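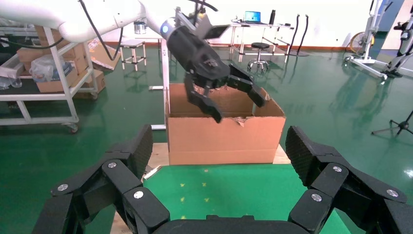 Prarnik Archive Storage Boxes

Product group: Records and document storage
Supplier: Udex Institutional Supplies
Page last revised: July 27, 2023

The Prarnik range is intended for offices, libraries, schools and local record collections which need to keep paper in good order over long periods. The boxes are supplied flat and are assembled by hand without glue, tape or staples. Each box is made from a single sheet of acid-free board, folded to give a double thickness at both ends.

Prarnik boxes are not intended for postal use. Customers who need to send records between sites should place the closed box inside a stout outer carton.

Sizes

The range is available in two depths. The standard box accepts foolscap folders standing upright. The shallow box is meant for photographs, maps folded to size, and bound volumes which should lie flat. Both depths share the same footprint and may be stacked together on one shelf.

Boxes are sold in packs of 18. Lids are included and are packed separately within the same bundle. Part packs cannot be supplied.

Loading and stacking

A filled standard box should weigh no more than 14 kilograms. Folders should stand upright without leaning, and any gap at the end should be taken up with a spacer card. Overfilled boxes bulge at the sides and will in time split along the front fold.

Filled boxes may be stacked 2 high on fixed shelving. They should not be stacked on the floor, even for short periods, and the lowest shelf should be clear of skirting pipes and radiators.
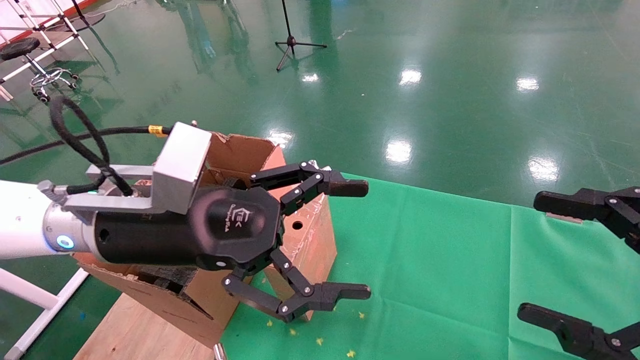
Labelling

A label holder is fixed to the short end of every box. The cards supplied are unprinted and take pencil or archival ink. Ballpoint pen is not recommended. Where a collection is catalogued by number, the reference should be written on the base of the box as well as on the card, so that a box parted from its lid can still be returned to its place.

Storage conditions

The board performs best in a steady, moderately dry room. Boxes which have become damp should be emptied and replaced. Drying them on a heater weakens the folds and may mark the contents.

Accessories

Spacer cards, standard depth
Spacer cards, shallow depth
Replacement lids
Label cards, pack of 188
Baudry cotton tape, unbleached, on reel

The earlier Turkik lid was withdrawn from sale in January. It does not fit boxes of the present pattern, and customers holding older boxes are asked to state this when ordering replacements.

Ordering and returns

Orders are accepted from account holders and from public bodies on receipt of a written purchase order. Unopened packs may be returned in saleable condition, provided that the returns office has been told beforehand. Opened packs are exchanged only where the board is faulty.

Enquiries about sizes and samples should be addressed to Nilmini Siddiqui, Records Products. Questions concerning accounts and delivery are dealt with by Kamrul Paul, Customer Services. A sample box of either depth can be sent on request.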